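From: Napaporn Ongart
To: Home Dyers list
Subject: Re: [dyers] Red that keeps bleeding in the wash

On an evening in August, Pádraig Mulcahy wrote:

> I have a red cotton cloth, bought by the metre from Westerberg, and
> it is now at its fourth wash. The water is still pink every time.
> I did the salt soak and I did the vinegar soak, both overnight. My
> neighbour swears by the vinegar. Should I keep going, or is it a lost
> cause? I want to sew it together with a cream lining and I am
> frightened for the lining.
>
> Also, does anybody still have the washing notes that Wichai posted
> some time ago? The link in the archive gives me an empty page.
>
> Pádraig

Dear Pádraig, dear all,

Please do not sew it to the cream lining yet. I made this mistake with a bed cover two winters ago and the cream became the colour of a prawn. I could not get it back.

First the vinegar. I know many people love it, and my own aunt in Chiang Mai also did it with every new sarong. But vinegar is an acid, and acid helps with dyes for wool and silk. On cotton the usual dyes are of a different family, and vinegar does nothing to fix them after the cloth has left the dye house. The salt is the same story. Salt is useful in the dye bath, when the colour must go from the water into the fibre. When you put it in the washing later, it can slow down the bleeding in that one bucket, so you believe it has worked, and then the next plain wash is pink again. I think this is what happened to you.

What you need to know is whether your colour is loose dye which was never rinsed away, or a dye which never holds very well in cotton. The treatment is different.

For loose dye, hot water is the answer. I mean really hot, 60 degrees or more, with plenty of room for the cloth to move. Many people wash red in cold water because they are afraid, and the cold water takes out only a little each time, so it goes on for months. I do it in the big enamel pot. I put the cloth in, pour the hot water over, add a small spoon of plain detergent without whitener, and leave it for one hour. Then I change the water and do it again. With a bad red I have needed 6 changes before the water was clear enough for me. Do not let the cloth sit folded in cooling water overnight, the dye can settle back in patches.

For the second kind, the direct dyes, hot water will make it worse and the cloth will become paler and paler. Here you need a fixing agent, the cationic sort. I use the one from Zuller, and Surachet told me that the Kastix one does the same work and is easier to find in Perth. It can change the shade a little, usually towards dull, and it can lower the light fastness. So please try on a corner first.

The test is simple. Cut two small squares. Put one in a glass with very hot water and the other in a glass with cool water, and wait ten minutes. Pour the water off and fill again, hot and cool as before. If the hot glass gets clearly lighter with each filling, you have loose dye and you should continue with the pot. If after five fillings the hot glass is as strong as in the beginning, stop and buy the fixer. Use a white saucer under the glass, it is much easier to judge the colour.
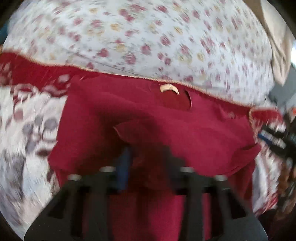 Crimson cloth, bunched up in soft folds.

About the drying -- I have read on this list that a red cloth must be dried flat. I do not find it necessary, but I never leave it folded over a line when it is still dripping, because the colour travels to the lowest edge and makes a dark border there. I roll it first in an old towel (a towel which you do not love) and press with the knees. Then I hang it in shade by one long side. Strong sun on wet red cotton is not kind to it.

Before sewing, do one more test. Take a piece of your cream lining, wet it, put it against the red, roll the two together and leave them in a plastic bag until the morning. When the cream is still cream, you can sew. I would also keep the washing of the finished thing separate for the first year, or put in one of those catcher sheets. I know Ruairi McIver thinks the sheets are a waste of money and we had a long discussion about it here. For me they work for small amounts. They do not save you from a cloth like yours.

Now the notes from Wichai Onsri. I have them on paper, 5 pages, printed before the archive was moved. He weighed everything very carefully and there is a good table for how much fixer per 188 grams of dry cloth (it was the weight of his sample piece, this is why the number is so strange). I will type the table this week and send it to the list. If Wichai is reading and prefers that I do not, please write to me.

One question from my side also. I am looking for a dark green in the same weight as the Clarkow twill, enough for two curtains. The shop here closed in autumn and I do not like to order a green that I have not seen in daylight. If somebody has a small cutting to post, I will gladly pay the stamp.

With kind regards,
Napaporn

--
Home Dyers list
To leave the list, send an empty message with the word "leave" in the subject.
Please trim your quotes before you reply.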